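Mesh baskets as desk trays: notes after a month

I have been moving the small items in the back office out of drawers and into open containers. The drawers were full, and the contents had stopped matching the labels in November. This post covers the basket stage. Shelving will get its own post when the brackets arrive from Pedine.

The requirement was simple. Mugs, tape, cable ties and the label printer rolls all need a place on or near the small table, and that place has to be clear within a minute when the table is wanted for something else. A fixed organizer fails on the second point. A tray passes, but things slide off it when it is carried at an angle, and the corridor door has to be opened with an elbow.

I settled on a rectangular wire mesh basket, open at the top. Cameron Cowie had suggested a solid plastic bin from Fakhoury, and I used one for 11 days before switching. The bin was fine structurally. The trouble was that I could not see into it from the chair, so I kept tipping it toward me to look, and on the Saturday I tipped it too far. Mesh lets me check the contents from the side. It also drops dust and paper crumbs straight through onto the table, where they can be wiped up.

Mugs were the difficult case. A mug placed in a mesh basket stands on a grid, and if the grid flexes the mug leans. Mine flexes slightly in the middle and hardly at all near the walls, so mugs go against a wall with the handle pointing inward. Outside the basket, I put the mug in front of it on the near side, handle turned out to the right. Callum Chisholm is left-handed and turns it back every time he borrows the room. 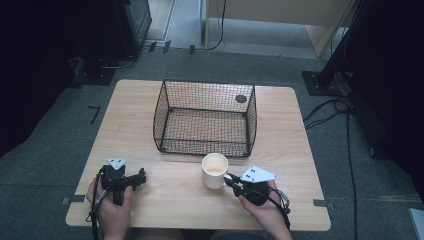 Capacity is lower than the outside dimensions suggest. I can fit 8 label rolls in a single layer with a mug beside them. A second layer is possible, but then the basket has to be lifted with both hands and the top rolls shift. I measured the loaded weight on the parcel scale and did not write it down, so I will have to do that again.

Two practical points on the mesh itself. First, the cut ends of the wire are tucked under the rim on mine, but run a finger along the inside before you load anything. Hòa Từ bought a similar one and found a loose end at one corner, which she folded in with pliers. Second, cable ties go through the grid tail first and hang there. I now keep them in a Genix lunch tin inside the basket – the lid stays off.

The wooden tabletop has held up so far. I expected scratches from the base wires and put felt pads under the corners for the first week. They collected grit, so I removed them. I lift the basket to move it and do not slide it.

Still open: where the tape goes. It is too wide for the tin and rolls out of the way of everything else when the basket is carried. Deividas Uibo hangs his on a hook under the table edge. I have a hook, but the screws that came with it are longer than the top is thick, and the short ones are in one of the old drawers.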